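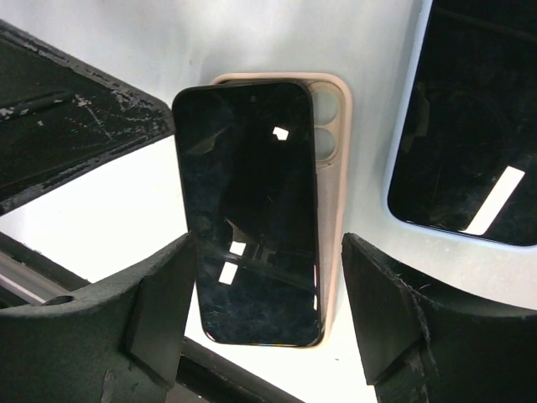 Waraponr keeps telling me I should sell the lot and be done with it, and Thongchai thinks a phone isn't worth photographing until it's been wiped. Fair points, both! But I've been meaning to put this page up since March, and if I wait until everything's polished it'll never happen.

So, welcome to the old phones page. It all started with the drawer in our hall at Chareonsuk (you know the one, takeaway menus, dead batteries, a key to a bike I no longer own), which had slowly filled up with handsets that were "only going in there for now". I've had them out on the table, one after another, and I'm working out what gets kept, what gets passed on and what goes in the recycling box at Padau.

**Black phone, pink-beige case**

Screen off, face up, with its case underneath. The glass has fine smudges and a few faint scratches, and it picks up every light in the ceiling. I do like the case – soft-looking, matt, with two round camera holes one above the other. It's staying with the phone for now, as I've a habit of parting the two and then finding a case years later that fits nothing.

**The light blue one**

Only a corner of it got in at the top right, but I'm fond of that blue edge. Thongchai has first refusal on this one. He wants something for music in the shed, so it needn't be clever. There are 277 photos on it that I have to go through first, most of them (knowing me) of the same hedge.

I gave myself 15 minutes a phone for sorting and that was hopeless, because you switch one on and there are all your old messages, and then it's teatime. Next up are the chargers, a carrier bag of them, and I'm dreading it. If anyone has a spare lead for an old Lolirier, the sort with the flat plug, do drop me a line before I buy another!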